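Re: [writing-center] Anyone used an outside proofreading service?
1/23/24

> Hello all, our department has a little money left over and we are
> thinking of paying an outside service to proofread student theses before
> they go to the library. Plamine and Zaltutar both sent us quotes. Has
> anybody here worked with either one? Were the students happy? Any traps?

Hi, and welcome to the list! I don't think I've seen you post before, so please forgive me if I ramble a bit, it's a subject close to my heart.

We used Plamine for 2 years and Zaltutar for one spring, so I can speak to both a little. Plamine was the slower of the two but the notes that came back were lovely, real sentences in the margin, and our students learned a lot just from reading them. Zaltutar was quick and very polite on the phone, but we had a chapter come back with all the British spellings "fixed" inside quotations, and it took the poor student an entire evening to put them right again.

As for traps, do look at how they count words. One of our quotes was for 4,000 words and the bill came in higher than we expected, with the footnotes and the reference list added on top. We asked, they were nice about it, and we ended up paying $110 extra all the same. Now I send a 3,000 word sample first, footnotes and all, and ask for the price in writing.

The other thing is your own rules on what a proofreader may touch. Ours say spelling, grammar and punctuation, and nothing to do with the argument. We put that on one page and had the student, the advisor and the service all sign it. I'd be glad to send you our page if you'd like to borrow from it (change whatever you want, we borrowed most of it ourselves from the folks at Aguirre!).

I've also heard good things about Condov, mostly for science and engineering theses, though we haven't tried them.
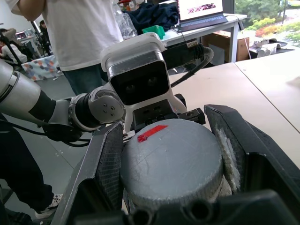
Whichever one you choose, book early for March. Everybody's deadlines land together, and the year we waited we were told there was a three-week line, with two very anxious students calling me every morning. Write to me off-list if you want that page, and good luck with it all!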